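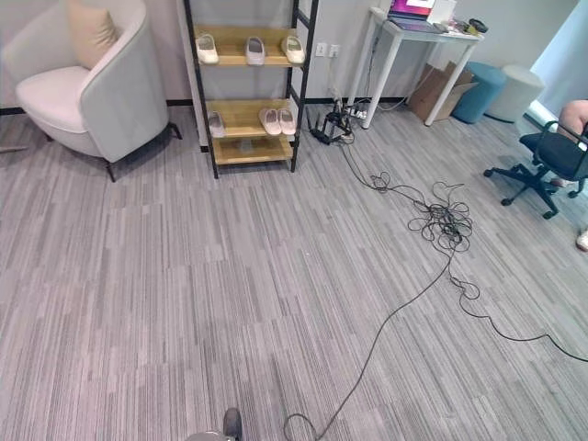

カテゴリー:機械と家事

母の家には床を掃除する機械があります。兄のアルシデス(Alcides Quintero)が買って、母に送ったものです。母は電話で「とても便利」と言いますが、よく聞くと、機械を動かす前に椅子を上げて、敷物を巻いて、電気スタンドのコードをテーブルの上にのせているそうです。その準備に9分かかると言っていました。時計で計ったのは母です。私の母はそういう人です。

私は日本語でブログを書くようになってから、家事という言葉についてよく考えます。スペイン語では、家の仕事を言うときに動詞をたくさん並べます。掃く、拭く、干す、たたむ。日本語の「片付ける」は、私にとって長い間むずかしい動詞でした。物をどこかに動かすことではなくて、その物があるべき場所に戻すことですよね。だから、片付けるためには、まず「あるべき場所」を知らなければなりません。機械に家事ができるかどうかという質問は、私にはこの動詞の質問に聞こえます。

たとえば、じゅうたんの上に黒い長いケーブルがからまって置いてある部屋を考えます。人間なら、部屋に入ってすぐ、足を少し高く上げて歩きます。それからケーブルの端をさがして、巻くか、壁のほうへ寄せるか、決めます。でも、いま誰かがそのケーブルを使っている途中かもしれません。そのときは片付けないのが正しいです。棚のスリッパも同じです。左と右がそろっていないとき、もう片方をさがすのか、そのままにするのか。私なら家族に聞きます。機械も聞けばいいと思いますが、毎回聞かれたら、自分でやったほうが早いです。

兄はワマドモント(Wamadmont)という町で、小さい部品工場の検品の仕事をしています。私がこの話をすると、兄は笑って、「工場はもっと簡単だ。箱がいつも同じ所に来る」と言いました。兄の工場には、箱を閉める機械が一台あります。一日に3413個の箱を閉めた日があったそうです。人間にはできない数です。ところが、その機械の横にはいつも人が立っています。紙の仕切りがまがって入ったとき、指で直す人です。仕切りを直すのは一秒の仕事で、しかし一秒の仕事をするために、人が一日立っています。兄は前にその役をしていて、足がいちばん疲れたと言っていました。

家のほうに話を戻します。去年、インディコ(Indico)という洗濯物をたたむ機械の紹介を読みました。シャツを一枚ずつクリップにはさんで渡すと、たたんで出てきます。私はほしいと思いました。けれども、夫婦で使っている知り合いに聞いたら、靴下と、子どもの服と、ボタンのある服は入れられないそうです。うちの洗濯物の大部分は、靴下と子どもの服とボタンのある服です。

その機械を悪く言いたいわけではありません。できることが一つ決まっていて、それをちゃんとやる機械が私は好きです。洗濯機がそうです。炊飯器もそうです。炊飯器に「台所を手伝ってください」と言う人はいません。むずかしいのは、人間の形に近い機械、手がついている機械です。手がついていると、私たちはその手に何でも頼みたくなります。頼んでから、がっかりします。

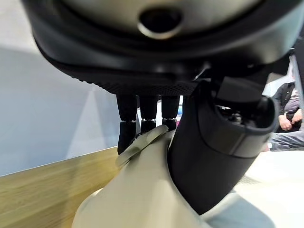 「つかむ」という動詞も、私は家事の中の大事な動詞だと思っています。皿を洗うことの半分は皿をつかむことで、買い物袋を空にすることは、ほとんど全部がつかむことです。そして家の中の物は、つかむ人のことを考えて作られた物ばかりではありません。取っ手がある物はまだ親切です。丸くて、大きくて、すべすべした物がいちばん困ります。黒い指が三本、上から下りて、太い親指が横から押さえています。相手はクリーム色の、なめらかで下のほうが広がった物です。私の子どもが小さいとき、大きいボウルを持つのに、ちょうどこのように指を広げていました。子どもの場合は、そのあとおなかにボウルを当てて、体ぜんぶで運びました。おなかを使うことを、私は教えていません。

この「おなか」のことを、私はしばらく考えていました。自分の家事をよく見ると、手だけでやっている仕事は意外に少ないです。両手に荷物があるとき、ひじでドアを押します。冷蔵庫は腰で閉めます。シーツをたたむときは、あごで真ん中を押さえます(妻は行儀が悪いと言います)。落ちそうなふたは、ひざで受けます。ロボットの手の話はよく読みますが、あごの話はまだ読んだことがありません。

もう一つ考えるのは、力のことです。卵を持つ力と、固いびんのふたを開ける力は違います。人間は、見ただけでだいたいの力を決めて、さわってからすぐ直します。先週、私は空だと思ったやかんを持ち上げて、中に水が入っていたので少しびっくりしました。でも落としませんでした。びっくりしながら、手のほうは先に正しい力になっていました。このような直し方を、プログラムの言葉でどう書くのか、私にはわかりません。最近は書かないで、人がやって見せて覚えさせる方法が多いそうです。それなら、私が母から家事を習ったのと似ています。母も説明はしませんでした。「見て」と言うだけでした。

一度だけ、自分で記録をとってみました。10月のある日、朝起きてから夜寝るまで、家の中で物を持って別の場所に置いた回数です。正の字で数えて、778回でした。数えるための鉛筆は入れていません。子どもが帰ってきてからの二時間が特に多くて、その中でほぼ40回は、床から何かを拾ったものです。もし機械が一回に一分かかるとしたら、一日では終わりません。それでも、床から拾うところだけ代わりにやってくれるなら、私の腰はとても喜びます。遅くてもかまいません。夜、みんなが寝ている間に、静かに、ゆっくりやってくれればいいです。

兄は反対の意見です。家で機械を使うなら、まず家を機械に合わせろと言います。物の場所を決めて、床に何も置かないで、箱に印をつける。工場ではそうしているから、という理由です。私は、そこまでできる家なら、もう片付いていると答えました。兄は少しだまってから、「それはそうだけど、片付いたままにするのが大変なんだ」と言いました。これは兄のほうが正しいかもしれません。うちでも、きれいにするのは一日でできて、きれいなままの日は二日続きません。

いつごろ機械に任せられるようになるか、と友人に聞かれることがあります。私は専門家ではないので、年は言えません。ただ、自分の中に順番はあります。最初に床の物を拾うこと。次に食器を洗う機械から皿を出して、棚に入れること。その次が洗濯物で、ケーブルをほどくのはずっと後ろのほうです。ケーブルは人間でも、二回に一回は前よりひどくなりますから。料理は順番に入れていません。料理は自分でやりたいです。

母には、コードを留める小さいクリップを送りました。電気スタンドのコードを壁にそって留めれば、毎回テーブルにのせなくてもよくなります。届いたという電話はありましたが、まだ袋から出していないそうです。次に帰ったとき、私がつけます。

エルナン(Hernán Quintero)

追記:「片付ける」と「片づける」は、どちらの書き方がいいですか。先生によって答えが違いました。知っている方は、コメントで教えてください。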